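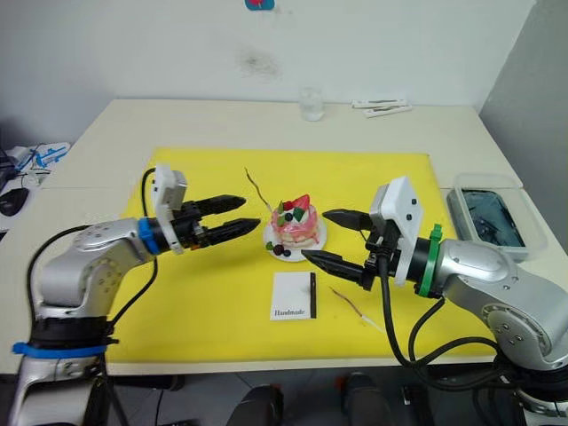

Marty's Last Picture

The projector at the Elolero had been called Marty for so long that when the man from the laser company asked for the model name over the phone, Uthai Siriwan said "Marty" and had to go upstairs with a flashlight to find the real answer. The plate was on the back, behind the exhaust hose, and all he could make out through the dust was the end of the serial number, 3807. He wrote it on the back of his hand, the way he wrote everything down, and went back to the phone, but by then the man had hung up and he had to start over with the menu and the music.

It was February, and Ondness in February is a town that goes to the movies mostly for the heat. The Elolero had 200 seats when it was built and still had them, although the last two rows on the left were kept roped off on account of the springs, and if you knew the place you knew to bring a cushion for anything longer than a comedy. Uthai had come to work there at nineteen, sweeping up, and had been let into the booth the following winter because the old projectionist had a bad knee and was tired of the stairs. That had been film, of course. He had learned to splice and to thread, and to hear a bad loop coming from the other side of the door while he ate his sandwich. When digital came he had sulked for most of a year, and then Marty had been carried up in pieces and put together under the little window, and somehow, without ever quite deciding to, he had gotten fond of it.

It was a hard machine to be fond of. It ate lamps. It ran so hot in July that he worked in his undershirt, and it had a way of going slightly green in the lower corner during night scenes, so that every moonlit garden in every romance for years had looked, to the people of Ondness, a little bit like a pond. Some of them had stopped noticing. His sister's boy went away to college and saw a picture in the city and called home to say there was something wrong with the moon over there.

And now it was going. The owners had signed the papers with Detia before Christmas. The new laser unit was half the size and needed no lamps at all, and the picture would be so bright and so even, the salesman said, that people would think somebody had washed the screen. (Somebody ought to have washed the screen, in Uthai's opinion, but he had been saying that since before the salesman was born.) The crew would come in the morning. Tonight there was one show, at seven, and after that he was to let the machine cool, unplug it, and leave the booth unlocked.

He came in at two in the afternoon, which was foolish, with nothing to do until six. He cleaned the port glass. He cleaned it again from the other side, which meant going down and setting up the long ladder at the back of the balcony, and standing up there with his rag he looked through at Marty from the direction the light would go, and thought that in all those years he had hardly ever seen it from the front. It had a dent by the lens he didn't remember. It looked like something waiting for a bus.

At four the girl from the concession stand, Pilar, came up with coffee and sat on the film cans, which had been empty since before she could walk and were very good for sitting on.

"Are you going to be sad?" she asked. She was seventeen and asked things straight out, and he had always liked it in her.

"It's a lamp and some mirrors," said Uthai.

"I know what it is. I asked if you were going to be sad."

He thought it over, and drank some of the coffee, and told her instead about the night the power failed halfway through the big wedding scene in some picture or other - he could see the bride plain as day but not come up with the title - and how everyone had stayed in their seats in the dark for the better part of an hour, talking, and an old fellow in the front had told the rest of the story as he supposed it would go, with a fire in it and a lost brother. When the lights came back and Marty warmed up and the film went on, there was no fire and no brother, and people came out complaining. They had liked the other one better. For weeks afterward they told their neighbors not to bother with it.

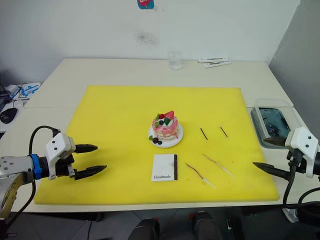
Strawberry and blueberries on a small pink cake.

"That isn't about the projector," Pilar said.

"It's a little bit about the projector."

She left to start the popcorn. He heard her on the stairs, and then the machine rattling, and pretty soon the smell came up through the floor, and it was evening, or near enough.

A hundred people came. Uthai knew it was 100 because Pilar ran all the way up to tell him so, out of breath, as though the two of them had arranged it. On a cold night with a picture that had already been playing elsewhere for a month, it was a wonderful house. He struck the lamp at ten to seven and let it settle. Then the trailers, then the feature, and he did something he hadn't done in a long while. He pulled the stool to the second window and watched the whole thing, start to finish, like a customer.

It was nothing much, a story about a lighthouse and a woman who inherits it and a man who comes to fix the stairs. But there was a long scene toward the end with the two of them down on the rocks at night, and a big moon over the water, and sure enough, down in the lower corner, there it came, that faint green, creeping in over the waves. He had fought that green for years. He had changed filters and written letters. It looked, he had to admit, very much like the sea.

When it was done and the last of them had gone out into the cold with their cushions under their arms, he let the fans run their full time and then a while past it. He took the old lamp log off its nail, with his own handwriting going back page after page, and put it in his coat. He thought he might say something, and looked over at the door to be sure he was alone, and then he felt silly and only patted the housing twice on the top, where it was still warm.

In the morning he was there before the crew. They were nice young people, very careful on the stairs, and one of them asked if the old unit had given him any trouble.

"Some," said Uthai. "Watch the dent there, by the lens. And before you turn the new one on I'd like to get somebody up to wash that screen."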